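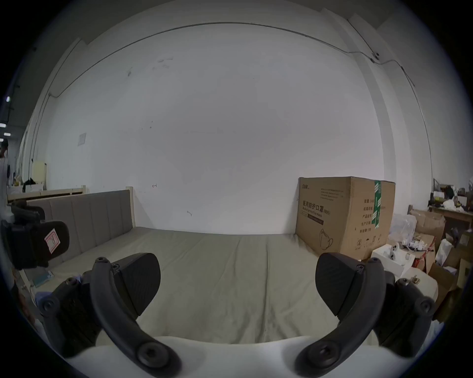 Last edited in August, 18:40

Fitted sheet comes off the corners every night, what can I do?

Hello to all. I moved in spring to a furnished apartment and the bed came with it, with a mattress from Thiele which is quite thick. I measured it with a tape and it is 40 cm high at the side, if I include the topper. My sheets are from my old apartment, where the mattress was much thinner. On the package of the sheets it was written that they fit "deep mattresses", but no number was given.

Every morning two of the corners are off, always on the wall side, and the sheet is collected under my back like a rope. My husband sleeps quietly, so I think it is me who turns. I also see many wrinkles in the middle even right after I make the bed, and I wonder if it is the same problem or a different one.

What I tried until now:

- I put the sheet on diagonally, first one corner and then the opposite one. It was better for one night.
- I used safety pins. I made a small hole in the topper and I am still sorry about that.
- I washed the sheet hot because I thought the elastic would become shorter. The elastic stayed the same and the cloth became smaller, so now it is worse.

I would not like to buy everything new, because I have five sheets of the same kind and they are good cotton. Is there a way to repair this, or must I accept that they are too small? I can sew by hand a little, and my neighbor has a machine she would lend me.

Thank you in advance for your time.
Firdevs Çetinkaya

Answer 1 (marked as helpful by 26 readers)

Dear Firdevs, I had the same trouble for some years, and I will try to write it in order. Please excuse my English where it is not perfect.

First, the depth. A fitted sheet needs to go down the side and then also under the mattress, enough that the weight holds it. I count the side plus one hand underneath. With a side of 40 cm, a sheet made for a normal mattress ends just at the lower edge, and then the elastic pulls it up when you move. So before you buy or sew anything, turn one corner of your sheet inside out and measure the corner seam from the top point to the elastic. If this seam is shorter than your mattress side, no clip will help you for long.

Second, the topper. You wrote that it is included in your number. Take it out of the sheet! Put one fitted sheet on the mattress only, and a separate thin one on the topper, or lay a flat sheet on the topper and fold it in. When topper and mattress are together in one sheet, they slide against each other, and each slide takes some cloth from the corner. In my home this alone solved most of it.

Third, the elastic. If the seam is long enough but the elastic is tired, you can change it, and it is not difficult:

1. Open the hem at one place only, a little wider than the elastic.
2. Fasten the new elastic to the end of the old one with a few strong stitches.
3. Pull the old elastic slowly out from the other side of the opening, so that the new one goes in behind it.
4. Try the sheet on the bed before you close the hem. Pull the elastic until it feels firm but you can still lift the mattress corner with one hand.
5. Sew the ends over each other, flat, and close the opening.

Some sheets have elastic only in the corners, and it is stitched directly on the cloth. There you can not pull anything through. For these I unpick the corner and sew a new channel from cotton tape, all the way around the sheet. It took me one evening per sheet, the first one longer.

About the wrinkles in the middle: I believe this is a separate thing. Cotton which is dried completely in the machine gets sharp creases, and they stay when you put it on the bed. I take my sheets out when they are still slightly damp, shake them well and let them finish on the line. They will still have soft wrinkles after one night and I would leave them in peace. A bed is for sleeping.

Answer 2

Just get suspenders for sheets. They are elastic bands with a clip on each end, they go under the mattress corner. I have the Pralon ones and they are ok. The metal clips are better than the plastic, plastic ones opened on me after the second wash (you should take them off before washing, I forgot).

Answer 3

I agree with the first answer, but I want to add something for the sheets that have become too short after the hot washing. These you can still save. Sew a strip of strong cotton to the lower edge on all four sides, and put the elastic in the strip. It does not need to be the same color, it is hidden under the mattress. I used an old Drosotau duvet cover for this - one cover was enough for two sheets.

Wash the strip fabric once before you sew it. I did not do so the first time, and it shrank and made the edge wavy.

And please put a little glue for textiles on the hole from the safety pin, from the inside if you can reach. It will not become bigger then.

Comment from Firdevs Çetinkaya

Thank you for all answers. I measured the corner seam and it is much shorter than the mattress, so now I understand. I took the topper out of the sheet yesterday and one corner stayed on, the other did not. I will try the cotton strip with the oldest sheet first and write again when it is finished.

Related questions

How to fold a fitted sheet so it stays flat in the closet
Valtow dryer leaves the sheets rolled into a ball
Topper slides to the foot of the bed
Which elastic for bedding, flat or round?
Gray marks on light cotton after washing
Can I shorten a flat sheet without a sewing machine?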